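ナヴィク(Navik)

ナヴィクは、学校の体育館や校庭で行われる屋内外兼用のチーム競技で、高校の部活動として少しずつ広まってきました。七人対七人で小さめの球を運び、相手陣の奥にある「港」と呼ばれる区画に置けば得点になります。この項目は、高校時代に三年間ナヴィク部にいて、今は母校でときどき練習を手伝っている私が書いています。百科事典ふうにまとめるつもりですが、好きな競技なのでつい脱線します。そこはご容赦ください!

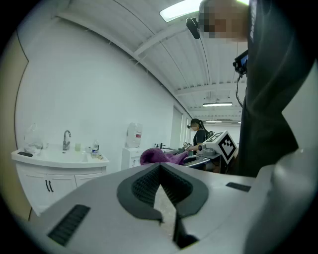
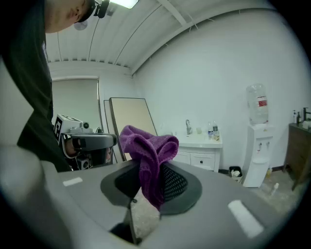
概要

試合は前半と後半に分かれ、それぞれ十五分です。コートはバスケットボールのコートをそのまま使えるので、専用の施設がいりません。私の学校みたいに予算の少ないところでも始められたのは、たぶんこれが大きいと思います。線は養生テープで足すだけ。はがすのは一年生の仕事で、私も爪の間をべたべたにしながらよくやりました。

選手の役割は大きく三つに分かれていて、球を運ぶ「舟」が三人、進路を空ける「波」が三人、自陣の港を守る「灯」が一人です。初めて聞くと何のことやらですが、一試合見ればだいたい飲み込めます。ちなみに私はずっと灯でした。足が遅かったもので……。

名称

名前の由来にはいくつか説があります。よく言われるのは、航海を意味する言葉から取ったというもの。得点区画を港と呼ぶのだから筋は通っています。もう一つ、考案した先生の飼い犬の名前だったという話も先輩から聞きましたが、出典がどうしても見つからないので、ここでは「そういう話もある」くらいにしておきます(個人的には犬説を推したいです)。

歴史

始まりは2000年、港町の高校で体育の授業用に考えられた球技だとされています。当時は人数も時間もばらばらで、クラス全員が一度にコートに入ることもあったとか。想像するだけで怖いです。その後、近くの学校どうしが練習試合をするようになり、七人制に落ち着きました。

転機になったのは、合同大会「ロクポート杯(Lokport)」ができたことでした。それまで学校ごとに違っていた反則の基準がここでそろい、審判講習も始まります。参加校が増えると今度は日程が足りなくなり、予選を兼ねた春季リーグ「ジヴポート(Zivport)」が別に作られました。名前が似ているせいで、保護者の方が会場を間違えるのは毎年のことです。うちの母も一度やりました。お弁当が届いたのは後半の途中です。

ルール

球を持った選手は五歩まで動けます。六歩目の前に味方へ渡すか、床に一度つかなければなりません。床につくのは一人につき一回だけ。ここを忘れて二回ついてしまうのが、初心者にいちばん多い反則です。

得点は、舟が港の中に球を両手で置くと三点、片手なら二点。投げ入れた場合は一点しか入りません。遠くから投げるほうが派手なのに点が低いというのが面白いところで、最後の数歩をどう詰めるかに作戦のほとんどが集まります。灯は港の中で動き回れますが、球に触れてよいのは肘から先だけです。

体の接触は肩どうしに限って認められています。背中を押すと一分間の退場で、その間チームは六人になります。六人の一分は本当に長いです。時計が壊れているのかと思いました。

戦術

よく使われるのは「片寄せ」という形で、波の三人を片側に集め、空いた反対側を舟が走ります。単純なのに、高校生の試合だと驚くほど決まります。対策として広まったのが「ダーデレン(Dağdelen)」です。トルコ語で「山を貫くもの」という意味だそうで、波の一人が相手の密集にあえて入り、真ん中に一本道を作ります。見た目は地味なんですが、きれいに決まるとベンチ全員が立ち上がります。私の代では練習で四か月かけて、公式戦で使えたのは一回きりでした。それでも引退の日まで全員その一回の話をしていました。

主な選手と記録

この競技を語るなら、オ・ギルス(Gil-soo Oh)さんは外せません。高校の三年間ずっと舟を務め、公式戦の通算得点は517点。学校の廊下にはこの数字を書いた紙が今も貼ってあり、新入部員はまずそれを見せられます。得点のことばかり言われますが、私がすごいと思うのは渡す側に回ったときのうまさです。五歩のうち三歩で相手を引きつけ、残りは使わずに味方へ出す。いつも歩数を余らせている選手でした。

一試合の観客数では、ロクポート杯の決勝で記録された2254人が最多です。体育館の二階席が埋まり、廊下の窓からのぞいている生徒もいました。私もその一人だったので、後半はほとんど誰かの後頭部を見ていました。

学校での活動

部員の募集は四月に集中します。2023年4月の体験会では球を一人一個持って歩く練習から始めましたが、五歩を数えながら歩くと、たいていの人は手と足が一緒に出ます。最初はそれで構いません。二週間もすれば口で数えなくなります。

練習は週に四回の学校が多く、体育館をバドミントン部やバレーボール部と分け合うのが普通です。使えない日は校庭で走るか、教室で試合の記録をつけ直します。記録係は選手と兼ねることもできて、うちでは後に審判の資格を取った先輩もいました。

生徒会の新聞に試合結果を載せてもらえると、翌週の見学者が目に見えて増えます。写真つきならなおさらです。書き手が足りないときは部員が自分で原稿を書くこともあり、私が文章を書くようになったのもそれがきっかけでした。最初の記事は反則の説明だけで紙面が終わってしまい、肝心のスコアを入れ忘れています。

関連項目

ロクポート杯
ジヴポート
ダーデレン(戦術)
高校の部活動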